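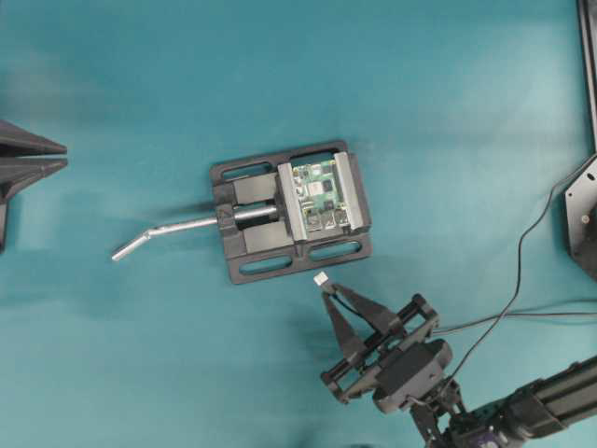 Marisel Tarkanyi
Lab instructor, Drandby Robotics Club

Setting up and practicing the connector task for the Orninum Cup

The connector task is the third of the bench tasks in the Orninum student competition and the one our teams lose the most points on. A small circuit board is held in a bench vise. The arm has to carry a connector plug on a short wire to the board and seat it in the matching socket. You drive the arm yourself for the practice round, then your program drives it for the scored round.

These are the steps we use in the club on Thursday evenings. They assume you have finished the arm checkout and know how to stop the arm.

What you need

- the small black bench vise with the metal jaws
- a green practice board from the parts drawer
- a white plug with its wire attached
- the arm with the narrow pointed fingers fitted
- a plastic pick for pulling plugs out by hand
- the team's Lobo log sheet

Get the practice boards from the drawer marked 777. The boards in the other drawers belong to the electronics class and some of them still work, so leave them alone.

Step 1. Place the vise

Put the vise flat on the teal work surface, in the middle of the area both arms can reach. Point the handle toward the left side of the table so the screw is clear of the arm you are using. The vise does not have to be square to the table. In the competition the judges turn it a few degrees between rounds, and a team that has only practiced with it straight will have trouble.

The base plate has four long slots for mounting screws. We don't screw it down for practice. If it slides when the arm pushes on the board, you are pushing too hard.

Step 2. Clamp the board

Open the jaws a little wider than the board. Lower the board in with the row of connectors facing the side the arm will come from, then close the jaws with the handle until the board stays put when you nudge it with a finger. Stop there. A board that is squeezed too tightly will bow, and a bowed board changes the angle of the socket.

Check that the jaws are gripping the bare edges and not any of the small parts. If a part is in the way, loosen the vise and slide the board along before you tighten it again.

Step 3. Load the plug

Close the fingers on the plug by its sides, near the very tips. Leave the end that goes into the socket sticking out past the fingers. Run the wire back along the inside of one finger so it does not hang under the plug. A loose wire swings into the socket ahead of the plug, and from the overhead view it is hard to see what has gone wrong.

Use the lowest grip setting that holds. On our arm that is 61 on the Dronder control panel. Anything much higher pushes the plug out of the tips like a wet seed. Tug the wire lightly before you move the arm. If the plug turns, load it again.

Keep the arm's own cables out on the table in a wide curve. Before each run, swing the arm by hand through the move you plan and watch the cables as well as the fingers.

Step 4. Approach

Bring the plug to a waiting point just off the edge of the vise base, on the same side as the socket. Stop and look. This is the last good place to fix the angle, and most teams hurry through it.

Line up the wrist first. Turn it until the long side of the plug is parallel to the edge of the board, which may not be parallel to the table. Then raise the fingers enough to clear the base and the jaws. The jaws stand higher than people expect when they have only been looking from above. Use the side view to set the height.

Save this position as your start point for the scored program. Name it with the team initials and the date.

Step 5. Insert

Move in slowly along one direction only. When the plug touches the socket, stop and check both views. If it is seated crooked, back out to the waiting point and start again from there - wiggling it sideways bends the pins.

If it is straight, push in small steps. We use steps of 2 on the jog dial. Watch the board and not the plug. When the board starts to lean in the jaws, either the plug is home or it is stuck, and in both cases you should stop pushing.

Open the fingers a small amount, wait for them to settle, and back away along the same line you came in on. If you open them wide, the outer finger can catch the jaw.

Step 6. Reset

Pull the plug out by hand with the plastic pick. Do not pull it by the wire. Write the result on the Lobo sheet, including the tries you gave up on. Then turn the vise a little and run it again.

Scoring and practice targets

A scored run has a limit of 170 seconds from the moment the arm leaves its rest position. You get full points for a seated plug, half for one that is in the socket but crooked, and none if the board comes out of the jaws. Dropping the plug ends the run.

New teams should drive the task by hand until they can do it inside the limit several times in a row with the vise at different angles. After that, start on the program. If you begin programming earlier you will spend the session chasing problems that come from the clamp or the grip.

Common problems

The plug rotates in the fingers. Check the tips for dust and wipe them with a dry cloth. If that doesn't help, move the grip a little farther back on the plug.

The arm stops short of the board. Look for a cable pulled tight at the wrist.

The board tips forward. It is sitting too high in the jaws. Reseat it lower and try again with the same grip setting.

The program worked last week and misses now. Someone has moved the vise. Re-teach the waiting point before you change anything else in the code.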